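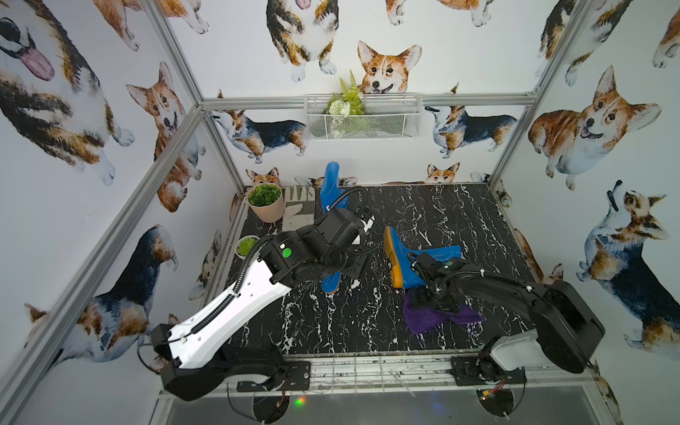

Wekent have heard it before, and so have we: a reader's remark on last year's listing was that a garden boot at this price is only a puddle boot with a better label, and that two winters is the most anyone should expect. Fair enough. We stock the Bunting anyway, and what follows is what we're prepared to say for it.

## Bunting rain boot, blue

Item 3197. Sold in pairs, full sizes up to 11.

The maker calls it "all-day comfortable". We'd call it fine for watering, potting and a walk to the compost heap. For a full day's digging, buy something heavier.

- Rubber upper, tall shaft
- Orange-yellow sole
- No half sizes, so go up if you wear thick socks
- Gloves sold separately (item 544)

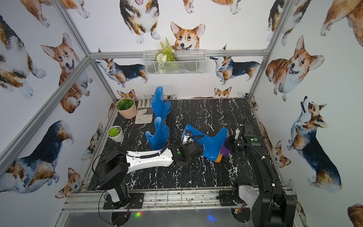
*Bunting boots in blue, with gloves and two potted plants.*

"Fits every calf" is another of the maker's lines, and we'd ignore it. Try a pair on at our Grerkdale or Lovasby shop if you can.

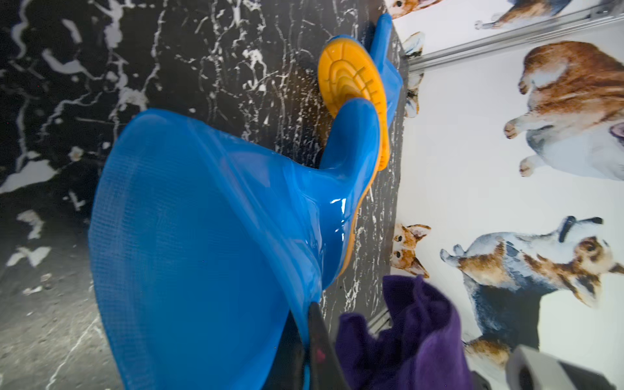

Grip is the claim we trust least, as every boot on the market is sold as non-slip. The Bunting has curved ridges at the heel and short grooves along the edge of the sole, a sensible enough pattern, but we wouldn't rely on any rubber sole on wet decking or algae. The lining is a fabric one with a fine crosshatch. Stuff it with newspaper overnight if it gets damp, and keep it off the radiator.

Returns: unworn, within 2 weeks. Mud counts as worn.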